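Aide > Déménagement > Questions fréquentes

Combien de cartons pour un studio ?
Comptez environ 19 cartons, livres compris. Talto les livre à plat, par lots.

Quel poids maximal ?
Un carton standard ne doit pas dépasser 50 livres à Corkham – les autres agences appliquent la même limite. 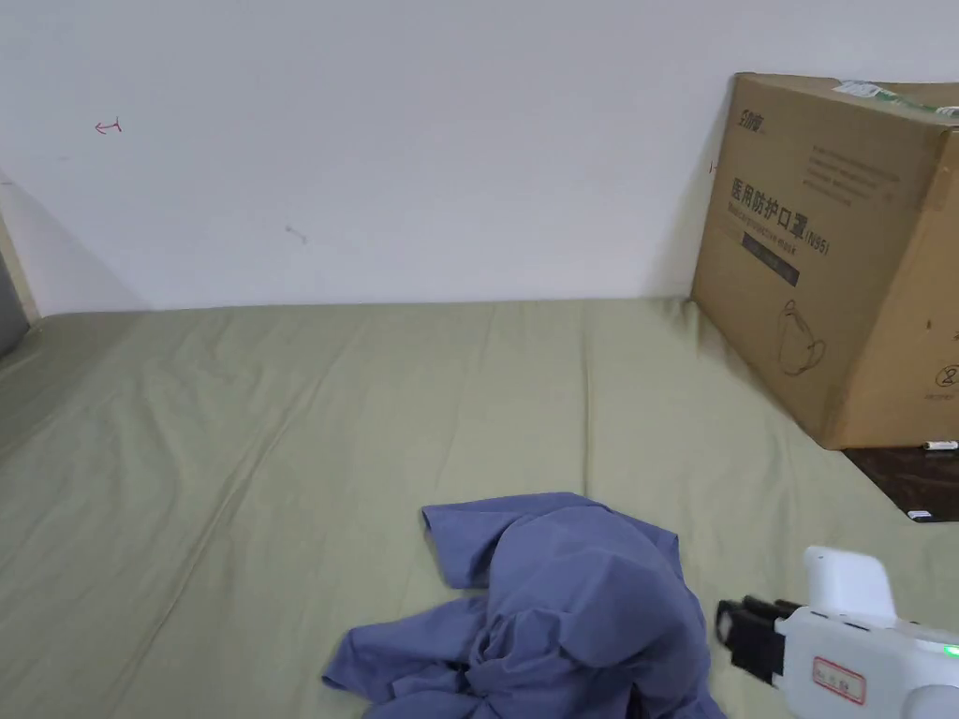
Photo : Maite Carrasco / Talto

Faut-il vider la literie ?
Les draps peuvent rester sur le matelas si vous avez pris l'option housse.

Puis-je changer la date ?
Oui, jusqu'au mardi précédent, avant 17 h.

Imprimer | Envoyer par e-mail

À lire aussi
Louer un monte-meuble
Assurance et objets fragiles
Nos tarifs d'octobre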